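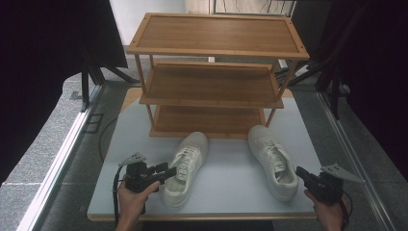 Can a computer learn to tidy your shoes?

You may have heard that robots will soon do all our chores. People have been saying this since your grandparents were small, and your grandparents still had to put their own shoes away. So when somebody tells you that a robot "knows" how to tidy up, it's a good idea to ask a few awkward questions. What does it know? Who showed it? And what happens if you move the rack?

This page is about the part of a robot you can't see, the software. Software is the set of instructions and numbers inside the computer. The motors do the pushing and pulling, but the software has to decide what to push and where to pull.

Why not just write down the rules?

Let's try. Rule one: find a shoe. Rule two: pick it up. Rule three: put it on the rack.

That looks easy, but a computer will want to know much more. What is a shoe? You could say it has laces, but wellies don't. You could say it has a hole for your foot, but so does a sock. Is it still a shoe if it's upside down, or if your little brother has filled it with marbles?

Then there's picking it up. Do you hold it by the heel, the tongue or the side? How hard do you squeeze? Where is the edge of the shelf, and will the toe bump into the shelf above on the way in? A programmer could spend a whole winter writing rules like these and still be caught out by a pair of slippers.

Learning by copying

A different way is to let the software learn from people. A person holds a gripper in each hand and does the job with those instead of with their fingers. A gripper is a sort of simple robot hand. With a shoe rack and a pair of white trainers on a table, the job might be to lift each trainer and set it on a shelf.

While the person works, a computer can save two kinds of information. One is what a camera sees. The other is how the grippers move: left, right, up, down, tilted, open, shut. One go at the job, from start to finish, is called a demonstration.

Afterwards, the software goes through the demonstrations again and again. It looks at a picture and makes a guess: "when things look like this, the hand should move that way." Then it checks its guess against what the person did. If the guess was poor, it changes its numbers a tiny bit and tries again. People call this training. The finished set of numbers is called a policy, a grand word for "what to do next".

Is that really learning?

Well, sort of. I would be careful with the word.

When you learned to put your shoes away, somebody probably told you once or twice (and then told you again, louder). You already knew what shoes were for. You knew that people trip over them. If you went to a friend's house with a completely different rack, you could use it straight away.

The software doesn't know that shoes go on feet. It has never tripped over anything. It has found a pattern that links pictures to movements, and that can be very useful, but it's a good deal less than what you know.

A story about a blue rack

A small team in a town called Hullavdale made a tidying program and named it Vavano. They collected 187 demonstrations and trained the software on them. Then they let a robot arm have a go, and it did rather well. There was clapping.

Niilo Hirvonen, whose job was to test it, didn't clap yet. He swapped the rack for a blue one and ran the whole thing again. The arm reached out, stopped in the air above the top shelf, and let go. The shoe landed on the floor. He tried it 3 times and got the same thud each time.

What had gone wrong? Every demonstration had used the same rack in the same spot. Vavano had never been shown that a rack could be blue, so it had no good reason to treat the blue thing as a rack. The team collected 84 more demonstrations with racks of different colours, pushed into different places. After that it managed the blue one. Niilo then turned off half the lights, and they had to start worrying all over again.

I like that story because most short films about robots end at the clapping.

Breaking the job into parts

Some teams split the software into pieces, so that it's easier to see which piece has made the mistake.

Perception is working out what is there. Where is the shoe? Which end is the toe?

Planning is choosing what to do and in what order. Left shoe first, or right? Over the top, or in from the front?

Control is making the movement happen properly. If the arm should be moving gently and is drifting to one side, control nudges it back.

Other teams train one big program to do all three together. They say it works better. Perhaps it does, but when a big program drops a shoe, it can be very hard to find out why.

Questions to ask when somebody shows you a clever robot

Had it seen that exact object before?
How many times did they try before they filmed the good one?
What happens if you turn the shoe round?
Is somebody steering it from another room?
What does it do when it isn't sure?

A good team won't mind being asked. If they say "it just works", ask again.

Try it yourself

You need a friend, two wooden spoons, a scarf and a pair of shoes.

Put the shoes on the floor and a box next to them. Your friend wears the scarf as a blindfold and holds one spoon in each hand. You are the perception software, so you may only say what you can see: "the toe is pointing at the door", "the spoon is too far left". Your friend is the control software and has to do the moving.

Now swap places, and halfway through, quietly turn one of the shoes round. See how long it takes before anyone gets cross – then put the shoes away properly.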